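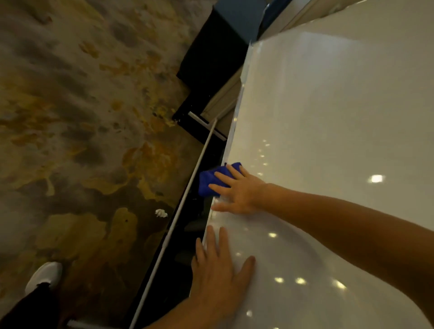

What's the best cloth for wiping down white paintwork? A clean microfibre one, folded into a pad, with a fresh side turned out as soon as the first gets grubby.

Home | News | What's On | Motoring | Contact

Rondlow car cleaning mornings are back

I've been going on about this to anyone who'll listen, so here it is in print – the car cleaning mornings at the Granance workshop in Rondlow are starting again, and I've already put my name down for the first one!

Paora Waaka is running them as before. He's spent years getting cars ready for the showroom and he's very good at making a dull job seem worth doing properly (I went last year thinking I knew how to wash a car, and came home and did mine all over again). There are 8 places at each session, it lasts two hours and it costs £50, with tea and all the cloths included. You can bring your own car or share one of theirs.

This time there's a whole session on white cars, which pleases me no end as I drive one. Paora reckons people skip the bottom edges, where the panel curves under and the road muck collects, and then wonder why the car still looks tired. He likes you to work with a folded cloth and a light touch along there, then look at the paint with the ceiling lights shining in it. Any smears show up in the reflections, and you go back over them. I found this oddly satisfying, though my shoulders complained the next day.

He's also fussy about cloths. Anything dropped on the floor goes straight in the wash bucket, no arguing, and fabric softener is banned.

The sessions run until the end of October. Booking is at the Granance front desk or by phone, and they'd like payment up front this year after a few no-shows. Parking is round the back, past the tyre racks – the front bays are kept for customers. Wear old shoes, and take your rings off before you start on the paint.

Last updated: July 27, 2019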